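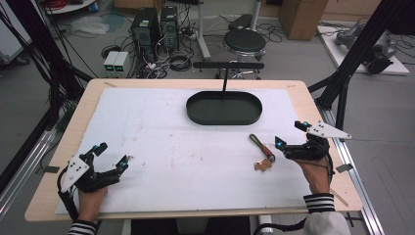

Where do colours come from?

Look at the things near you. Maybe you have a blue pencil, a green jumper or a red cup. Somebody had to make each of these colours. Today most of them are made in big factories, but for a very long time people found their colours in the ground, in plants and even in small animals.

Colours from the ground

The oldest paints are made of earth. In some places the soil is yellow, in other places it is red or brown. This kind of coloured earth is called ochre. The colour comes from iron, the same metal that turns brown when an old nail gets rusty.

To make paint from ochre, people crush it between two stones until it is a fine powder. The powder is called a pigment. But if you put dry powder on a wall, it falls down again. So the painter must mix it with something sticky, for example egg, oil or the gum from a tree. The sticky part is called the binder, and it holds the pigment in its place.

Thousands of years ago, people painted horses and bulls in caves with ochre and with black charcoal from the fire. We can still see these paintings today!

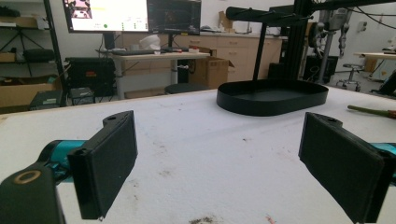 A black oval tray on a white work table.

Colours from plants

Plants can give colour too. If you ever ate beetroot, you know what it does to your fingers. The root of a plant called madder gives red, and the leaves of woad and indigo give blue. These colours are called dyes. A dye is different from a pigment – it goes into the water, and with the water it goes into the cloth.

Suryani Sinaga has a small dye garden in Urcombe, with 11 kinds of plants. She told us that indigo is her favourite, for it does a little magic. "When I take the cloth out of the pot, it is yellow-green," she says. "Then the air touches it, and in a few minutes it becomes blue. The children who visit me always shout."

Colours from animals and stones

There is a small insect that lives on cactus plants. It is called cochineal, and when it is dried and crushed it gives a strong red. People in Mexico and Peru used it long before ships came from Europe.

The most expensive blue was made of a stone, lapis lazuli. It was carried over mountains and seas, and some painters kept it only for the most important parts of a picture, such as the robe of a queen.

Try it at home

Ask a grown-up to help you with the cooker.

1. Cut 3 onions and keep only the dry brown skins.
2. Put the skins in an old pot with water and let it boil gently for half an hour.
3. Take out the skins and wait until the water is cool.
4. Paint with it on thick white paper. One layer is pale, so let it dry and paint again.

You can also try red cabbage, strong tea or blackberries. Write the name beside every colour, and put one paper on a sunny window for a month. Which colour has changed the most?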